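Karkerix Textile Reuse Program
Progress report, second reporting period
Prepared by Sadia Dhanial for Hazem Lamrani, Grants Office, Virk Foundation

1. Status

Work is on schedule except for the collection contract in the eastern district, which is two weeks behind. Spending is within the approved budget. No change to the end date is requested.

2. Collection

Eight collection points are open. Two of these, at the Brola depot and the Veltico parking lot, were moved in February after the landlords changed their access hours. Both sites now accept bags until 8 p.m. Bags are weighed on arrival and logged by site. Site totals are in Annex A.

Moisture remains the main cause of rejected material. Bins at the older sites have worn lid seals, and replacement seals have been ordered for all of them. The supplier has confirmed delivery before the end of the next period.

3. Sorting and grading

The grading sheet was revised by Wajid Pirzada. Grade A covers garments fit for resale as received. Grade B covers garments needing minor repair. Everything else goes to fiber recovery, separated by fiber content where the care label is legible. Solid-color cotton is kept apart from mixed colors, as the recovery mill pays a higher rate for it. 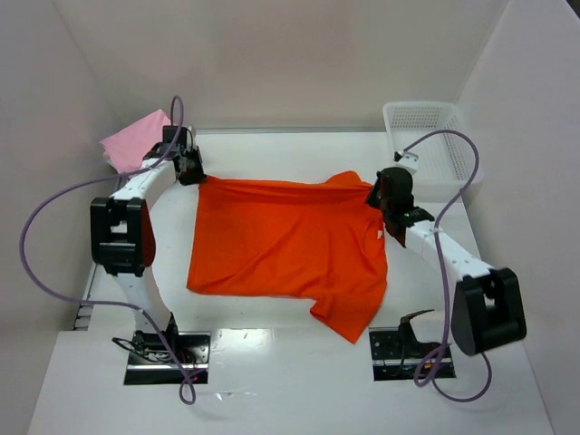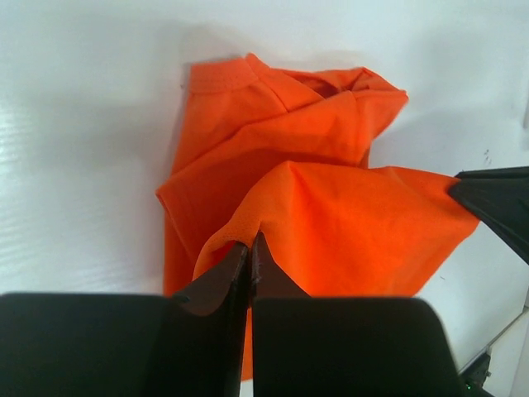
Orange t-shirt fabric on a white work surface.

The previous sheet allowed graders to record a garment as "B/recovery," and this produced inconsistent figures between shifts. The combined entry has been removed. Records from the first period have been recoded by Hina Hashmi, and the corrected table replaces Table 2 of the last report.

4. Repair and resale

Repair output was limited by thread and zipper stock. A standing order is now in place. Resale income is reported net of rent and card fees. Children's clothing sells fastest; formal wear continues to accumulate and will be offered to partner stores at a flat rate.

5. Risks

The recovery mill has given notice of a price review. A lower rate would reduce income under budget line 2 but would not affect staffing. A second mill has been asked for a quote. Sigrun Fagerlund is handling the contract terms and will report separately.

6. Next period

Sign the eastern district contract. Fit lid seals at all sites. Complete the repeat audit of graded bags using the revised sheet. Submit the draft resale pricing policy for comment.

Annex A: Intake by site
Annex B: Statement of expenditure
Annex C: Revised grading sheet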